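How to level a table that stands on an uneven floor

If you live in an old house, you know the problem. You put a cup of tea on the table, you lean on one corner, and the tea is in the saucer. Most people fold a piece of cardboard and push it under one leg. It works for a week, then the cardboard gets flat and you fold another one. I did this for years in our kitchen in Urkholm before I decided to do it properly. The method below takes one evening and costs very little.

What you need

A spirit level, the longer the better. Mine is 58 centimeters and I would not want it shorter for a dining table.
A pencil and some masking tape.
A ruler with millimeters.
Thin wood shims, or a pack of plastic ones.
Fine sandpaper and a flat block to wrap it around.
Felt or rubber pads for the feet.
If you choose the permanent way, four adjustable feet with threaded inserts.

First find out which thing is wrong

There are two different troubles and they look the same. A table can rock, and a table can slope. A rocking table stands on three legs and the fourth one hangs in the air. A sloping table stands on all four legs very firmly, but a pencil rolls off it. You can have both together, as we did.

To know if the floor or the table is guilty, turn the table by a quarter and try again. If the same leg of the table is always the one in the air, the table has a short leg or a twisted frame. If the low corner stays at the same side of the room, it is the floor. Write down the result on a piece of tape and stick it under the table top. You will forget otherwise, I promise.

Before you measure anything, tighten all the screws under the top. I lost one full evening with shims when the only trouble was a loose bolt. On tables with corner brackets, tighten each bolt a little, go to the next, and come back. Do not tighten one of them to the end while the others are loose, or you will pull the frame crooked.

Measuring the slope

Put the level along the long side of the table, in the middle. Then across. Then on both diagonals. The diagonals are the ones people skip, and they show you a twist in the top.

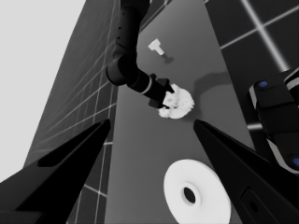
By Kálmán Vass
Home and Repair | Reading time: 5 minutes

When the bubble is not in the center, lift the low end of the level with shims until it is. Measure the height of these shims with the ruler. This gives you the difference over the length of the level, not over the length of the table, so you must multiply. If your level is half as long as the distance between the legs, the leg needs twice the height you measured. I made this mistake also, and the table was only half corrected.

Check the level itself too. Put it on the table, read the bubble, then turn it end for end in the same place and read again. Both readings should be the same. If they are not, the level is not true, and you should borrow another one.

The quick way: shims

Start with the leg that hangs in the air. Slide a shim under it until it just touches, without lifting the other legs. Press on all four corners with your hand. When nothing moves, the rocking is finished and you can work on the slope.

For the slope, raise the two legs on the low side by the same amount. Check with the level, then press on the corners again, because a correction at one side can start a new rocking at the other. Be patient here. I go around the table two or three times before I am satisfied.

When it is good, mark the shim with the pencil where the leg ends, take it out, score it with a knife and break it. Glue it to the bottom of the leg and not to the floor. Put a felt pad over it. On a tile floor I prefer rubber, since felt slides when somebody pushes back from the table.

The permanent way: adjustable feet

I bought mine at the Tarex shop in Flornen, but any hardware store will have them. Look at the load written on the package and at the diameter of the foot. It should be smaller than your leg, or it will look strange and collect dust.

Lay the table on its side on a blanket, with another person to help. Find the center of each leg by drawing two diagonals. Drill slowly and straight, with tape around the drill bit to show you the depth. The hole must be a little deeper than the threaded part. If the leg is narrow, make first a thin hole and then the wider one, so the wood does not split.

Screw in the insert, then the foot. Turn all four feet in as far as they go before you stand the table up again. Now you raise only the legs that need it, half a turn at a time. My neighbor Babić turned all his feet out to the same height first and then wondered why the table was so tall and shaky. Keep them as low as you can.

What about cutting the long legs?

I do not recommend it. You cut one, it is too short, you cut the next, and at the end you have a coffee table. If one leg is longer by a millimeter or two, use sandpaper on the flat block, twenty strokes, then test. Sand, test, sand again. It is slow, but you can stop in time.

Checking after some weeks

Old wood floors move with the seasons. Ours is lower by the window in August and almost straight in winter. With adjustable feet this is a small job, half a turn and finished. With shims I would wait and see if the rocking comes back before I glue a new one.

Try also the table when it is loaded. Put on it what you normally have there — plates, books, a sewing machine — and press the corners one more time. A light table on a soft floor can behave differently with weight on it, and then the feet need a last correction while the load is on.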